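**Freezing cooked rice for a big family, does it hold up?**

**samonte_mom**
We go through a lot of rice and I'm tired of cooking it every night. I'd like to make one big batch on Tuesday and freeze it in portions. Does it stay soft, or does it get chalky like it does in the fridge?

**drolla4**
It holds up well if you freeze it the same day. Spread it on a sheet pan until the steam is gone, then bag it flat. I microwave it from frozen with a spoonful of water, lid on.

**V. Morelli**
I don't bother with the sheet pan. Mine goes into shallow tubs while it's still steaming a little, and I've never had trouble. 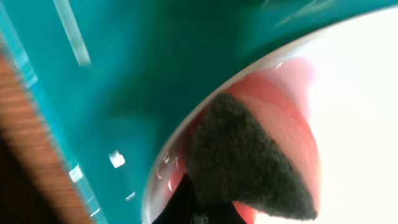
*Teal plastic, up close*

**drolla4**
I wouldn't do that with a deep tub. The middle stays warm too long, and you get a wet clump when you thaw it.

**V. Morelli**
Shallow is what I said — two inches at most. We're a family of seven and it all gets eaten within the week anyway.

**nurkeo_kitchen**
Which rice matters too. Jasmine freezes fine for us. Brown rice came out dry until I added more water to the pot. I pack 172 grams per bag for the adults and 100 for the little ones.

**samonte_mom**
Thanks. I have bags already, so I'll try flat bags with jasmine first. Does it work for fried rice?

**drolla4**
Yes, straight from the freezer. Break it up in the bag before it goes in the pan.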